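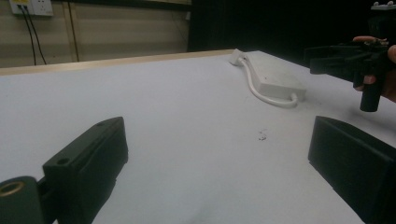 White table with the wooden edge, and the power adapter with its cable. Room 3, Stendex building, Cáceres.

Visit to the Stendex packing rooms, Cáceres
2018-12-28

I went to Cáceres for family reasons, and I had one free morning there. Our repair club in Ganow buys many second-hand chargers and adapters, and a good part of them comes from Stendex, so I wrote them a message and asked if a visit was possible. They answered the same evening that I was welcome, but that the building would be half quiet because of the holidays. This was good for me. I could ask many questions and I was not in the way of anybody.

The building is outside the old town, 2 kilometers after the last big roundabout. The bus stops on the wrong side of the road and you must walk back to cross it. From the street it looks like an office for insurance. There is a small bell, and you should press it long.

Stendex takes back small electrical things from schools and offices, checks them, and sells them again in sets. They do not take computers or screens, only what belongs to them: adapters, cables, plugs, small lamps, extension cords. In the first room the boxes arrive and are weighed. On the day before my visit 422 pieces had come in from one school district, nearly all of them chargers, and they were still standing in gray crates along the wall. Each crate has a paper with the name of the sender and nothing more. I asked why they do not write also the type, and I was told that the senders are wrong about the type so often that it is better to leave it open.

The second room is for testing. I was not allowed to touch in this room, but I could stand behind a yellow line and look. Each adapter is left under load for some time and then the voltage is read again. I had hoped to learn the exact time they use, as in our club we discuss this every month, but it depends on the model and they have a long list for it. They promised to send me a copy of the list.

The room I liked most was the third one, where the pieces are looked over by eye and the cables are put in order. The tables are white, with a matte top and a narrow edge of light wood. I had expected dark rubber mats, like at home. On the white top a white adapter is not so easy to see from far, I thought, but they explained to me that dirt and yellow color show themselves much better against white, and that the eyes of the workers get used to it in a few days. There was an adapter lying on one of the tables, a flat one of rectangular shape, with its cable in a loop and the small plug near the back edge. A cable in such a loop is the normal case here. Very few arrive rolled in a good way.

I was shown how they do it. First the cable is laid out on the table in its full length, and you go along it with two fingers. You feel for hard places and for cuts. Then you look at the point where the cable goes into the housing, where most of the damage is, and also at the neck of the plug. Only after this the cable is rolled, in wide turns, never around the adapter itself. We have always rolled ours around the adapter in Ganow, and very tight. I did not say this aloud.

For closing they use a paper band, which can be written on. The number of the piece, the voltage and the type of plug go on the band. I asked to try some and I needed much longer than the person beside me, and two of my bands opened again by themselves.

In the last room the sets are packed. A set for a classroom has a flat box with cardboard walls inside, and every adapter has its own place. One order for Cedonport was ready at the door, 196 pieces, already with the shipping papers. There I also bought a mixed box for our club. The price is the same as by mail, but you save the shipping, and I could choose the plugs myself.

Some practical points, if another person from the club wants to go. Write some days before, they do not open for visitors who only come by. The visit costs nothing. Wear warm shoes, as the first room has a stone floor and the big door is open a lot. There is a coffee machine in the corridor, which takes only coins. They told me that in April they will move the testing to a larger room, and then one can perhaps see it from nearer.

The list of testing times will go into the folder in our workshop when I receive it. The mixed box is already on the shelf under the window, please do not take from it before I have written down the numbers.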